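12/01/2018
By Fouad Lamrani

Leave the wood alone

I have worked at the same table for 10 years. It came from a school sale in Grivanham, it has a light wooden top, and in that time I have been told to cover it by nearly everyone who has sat at it. Get some glass cut. Get a rubber mat. My sister gave me an oilcloth in December, with lemons on it, and I have used it to keep the rain off the log pile.

I think covering a good table is a mistake, and a costly one. The sheet of glass I was quoted for in Maldale was £147, more than I paid for the table. Glass is cold under the wrists and it rattles when you put a mug down. Crumbs get under it and stay there. A mat is cheaper, but it hides the grain, and the grain is why I wanted wood to begin with.

The usual argument is that a bare top gets marked. It does. Mine has a burn from a soldering iron, a ring from a paint tin and a row of dents where I once cracked walnuts with a hammer. None of this stops it being a table. When it looks tired I sand it lightly along the grain and wipe on two thin coats of oil. That takes an evening, and the room smells for a day or so.

People who worry about marks usually worry about the wrong things. Heavy objects do little harm if they sit still and have a flat, smooth foot. Small things get dragged, and dragging is what scratches. A stapler has done more damage to my table than my Grumier vice ever did, and the vice takes two hands to lift. 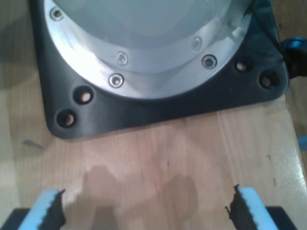
On bare wood: a dark mounting plate with rounded corners, on a pale top.

A wide plate with soft edges is kind to timber. It spreads the load, and there is no sharp corner to dig in. I would sooner have that on my table than one of those lamps with three pointed feet. If you are anxious, put felt underneath — a square costs pennies — and leave the rest of the top open to the air.

I do make exceptions. Wet glue goes on newspaper, and hot pans go on a trivet. Beyond that, let the thing be used.

Comments (3)

M. Papadakis
Agree on the glass. We had ours for years and the wood under it went a different colour from the legs.

oldbench
What oil do you use? Linseed went sticky on mine.

Fouad Lamrani
Danish oil, wiped off well after ten minutes. Linseed needs a lot longer between coats.

Contact | © 2018 Fouad Lamrani | Back to top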